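Quiénes somos

Zedier es una escuela taller de cerámica y llevamos ya 11 años con las manos metidas en el barro. Empezamos en la trastienda de una antigua droguería, con 2 tornos de segunda mano y un horno que saltaba los plomos de media calle cada vez que pasaba de cierta temperatura. Los vecinos nos lo perdonaron (casi todos) y algunos acabaron apuntándose a clase.

La escuela la fundó Fidelina Nina, que venía de dar plástica en un instituto y quería un sitio donde se pudiera repetir una pieza las veces que hiciera falta, sin notas ni timbre. Ese sigue siendo el plan. Hoy somos un equipo pequeño y estamos en la nave Polley, con luz del norte por la mañana, un patio para secar y una estantería larguísima donde siempre falta sitio.

Qué enseñamos

Torno, modelado a mano, moldes y esmaltes. El curso de iniciación arranca desde cero: amasar, centrar, abrir, subir paredes. Centrar cuesta, y a unas personas les sale la primera tarde y a otras al cabo de un mes. ¡Nos encanta ese momento en que la pella deja de dar tumbos y de repente se queda quieta entre las manos!

El segundo nivel se dedica casi entero a la forma abierta: cuencos, fuentes, platos. Un plato parece fácil y tiene mucha tela - el fondo se agrieta si no se comprime bien, el ala se cae si se trabaja con demasiada agua y en el secado todo quiere alabearse.

En el aula Wirko, al fondo del patio, están los esmaltes. Preparamos los nuestros y guardamos una muestra de cada prueba, también de las feas, con su receta por detrás. Vamos por unas 3,000 placas y el archivo está abierto a cualquier alumno que quiera curiosear, copiar una fórmula o cambiarle algo para ver qué pasa.

Cómo son las clases

Grupos reducidos, mañana y tarde, y un rato de taller libre para quien ya se maneja solo. El barro, el uso de herramientas y las hornadas básicas van incluidos en la cuota. Las piezas que no salen se reciclan antes de cocer, así que aquí el barro da muchas vueltas. En mayo abrimos las puertas, sacamos los tornos al patio y puede probar todo el que pase, desde los abuelos hasta los que apenas llegan al pedal.

La beca Arabzadeh

Cada año reservamos una plaza gratuita, con 300 euros para materiales, para alguien que quiera dedicarse al oficio y no pueda pagarse la formación. Las solicitudes se cierran el 8 de febrero. Pedimos una carta breve y fotos de alguna pieza, aunque esté torcida.

La vajilla

Nos gusta comer en lo que hacemos. Un plato de borde liso y esmalte brillante, en un azul muy pálido, casi blanco, deja ver los anillos suaves del fondo, y a nosotros esos anillos nos parecen preciosos.
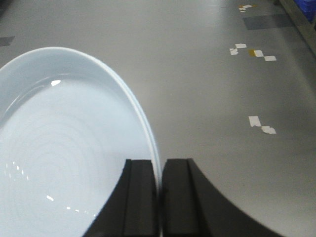 Ven a vernos

Puedes pasarte cualquier tarde de clase sin avisar. Si vienes en grupo, mejor escríbenos antes y preparamos sitio. Trae ropa que se pueda manchar y las uñas cortas, lo demás lo ponemos nosotros.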